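House rules for pretend robots

28 Jan 2018

So I finally sat down and wrote some rules for my simulation runs. Bahman Bagheri has been on at me to do this since last March, and he was right, which I will deny if he brings it up at the next Tivville meet-up.

What pushed me into it was a folder of 2,063 saved runs that I couldn't make head or tail of. Some had the start positions saved with them, some didn't. A good few had been made after I'd fiddled with the grip force and before I'd written the change down anywhere (I still don't know which ones!). I threw out everything except 311 runs and had a small sulk, then a biscuit, then I opened a blank page and started typing.

The first rule is the dull one. Every run gets its random seed, its settings and the version of the code saved in the same folder, and if any of them is missing the run gets binned. I used to make exceptions for runs that looked nice, and that's how I ended up in the mess above.

Second, write down what counts as a success before pressing go. I'm terribly soft on my own robots. A peg goes in wonky and I think, well, it's nearly there, call it a pass. Zoltán Bíró used to do proper acceptance testing at Juhász and he was quite horrified when I told him this. His habit was to have somebody else mark the results without knowing which version they came from, so now I swap folders with him and we mark each other's. He's much meaner than I am.

Third, shuffle things about. The board has to be able to start at any angle in the full 360 degrees, and I've banned myself from the tidy square-on starts I used to love. Colours and lighting get changed as well. My old setup always had the same plain grey table under the same lamp, and I'd convinced myself it was going brilliantly.

Fourth, look at the pictures! Not all of them, my eyes would fall out, but a handful from every batch before I trust a single number. Logs will happily tell you all is well while the camera is pointing at the inside of a wall.
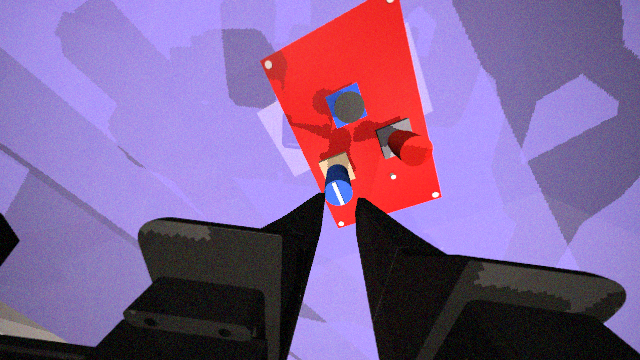
Red board on the purple background, blue and red pegs up, nothing on the blue square.

With a view like this one I check the pegs against the saved layout, then where the fingertips are, then whether I could still find the edges of the board with all those shadows across it. The red peg is a bit of a pig because its top nearly matches the board. I've left that colour pairing in the mix, and any batch with it gets a few extra looks from me.

The fifth rule is still being argued over. Bahman wants the speed limits in the simulator to match the real arm's from day one, and I'd like to be allowed to go faster while I'm just trying ideas out. For now it's his way for anything we share and my way for scribbles, with "scribble" in the folder name so it can't sneak into the results. If you've got a better arrangement, stick it in the comments.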